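Feria Table Chess Kit: What We Learned From a Semester With a Simulated Arm
Student project report, Draltville
Gwawr Hughes and Kristaps Rebane

Why we picked this kit

We both play chess, neither of us very well, and when the list of project topics went up we went straight for the one with the word "board" in it. The task was to review a product the way a buyer would, from the first install to the last bit of useful work, and to write down what a small school club could expect for its money. Ours was the Feria table chess kit, a software package that gives you a robot arm in a simulated room with a chessboard to practice on. You never touch any metal. Everything happens on the computer, and that suited us fine, as the lab at Draltville is shared with the ceramics people and there is very little floor left over.

The kit comes with the room, the arm, the board and pieces, and a motion planner called Skuvetti that works out how the arm should get from one square to another. You can write your own planner and plug it in, and we tried that too (more on that sad story below). A student license costs 40 dollars for the term and covers two seats.

Getting started

Kristaps did the first install on his laptop and Gwawr did hers on the lab machine, so that we could compare. The laptop was ready in an evening. The lab machine took a good deal longer, mostly on account of an old graphics driver, and the help pages were not much use there. They are friendly and nicely written, but they assume that everything goes right. We finally wrote to the support address and got a kind, detailed answer the next morning, which cheered us up a lot.

Once it was running we were very happy with how the room looks. There are shelves with books and bins at the back and a plank floor, and it all makes the place feel like somewhere a person might really play. Gwawr's little brother asked whose playroom it was!

What we tested

We set up 200 single moves, each one a plain pick and place: lift a piece from its square, carry it over, put it down on another square. We left out castling and promotion, and captures too, to keep things simple. A move counted as good if the piece ended up standing inside its new square. Skuvetti ran every move with the settings it came with, and we kept a log of each one, with a note on which piece it was and where it was headed.

After that we ran 70 of the same moves with our own planner, which Kristaps wrote over the break and which we named Dow. Dow draws a straight line from start to finish with a hop in the middle. It is not clever, but we are fond of it.

How it went

Skuvetti did well. It missed 7 of the 200, and most of those were pawns. The pawns are small and the fingers have less to hold on to, so a grip that is a little too high slides right off the top. Tall pieces gave us almost no trouble. The crowded part of the board was harder than the open part, as you would expect, and we learned to look at the spaces between pieces before blaming the planner.

Dow was a different matter. It knocked over neighbors whenever the pieces stood close together, and we stopped it early more than once. Raising the hop helped, and coming straight down over the piece helped even more. If we had another term we would spend all of it on that last part of the motion.

The camera views deserve a word, because we ended up leaning on them more than on the log. The kit lets you look at the table from several places. The high view is best for seeing which squares are taken, and the lower one is best for judging how far the fingers are above the board. Switching between them is one click, and we wish the choice were remembered when you close the program. It isn't, and we grumbled about it every single time.

Would we recommend it?

Yes, for a club or a class that wants to try out arm motion without buying an arm. The price is fair, the room is pleasant to work in, and the planner that comes with it is good enough that a beginner sees something work on the first day. We would ask Feria for better install notes and a saved camera setting. We would also love a slower playback, so you can watch the fingers close.

Our log sheets and the code for Dow are in the class folder, and Gwawr is glad to walk anyone through them before the April showcase.

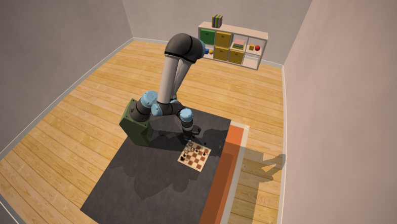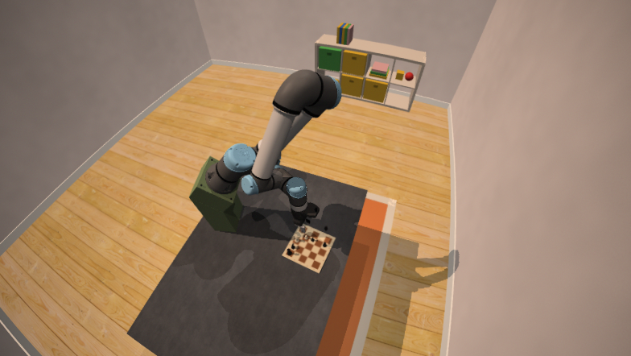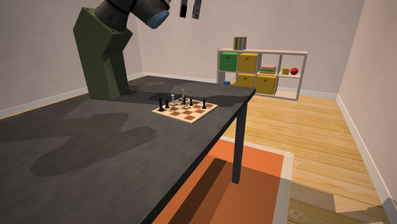 The arm and chessboard in the Feria room; the last view is the lower one, with the gripper fingers open high above the table.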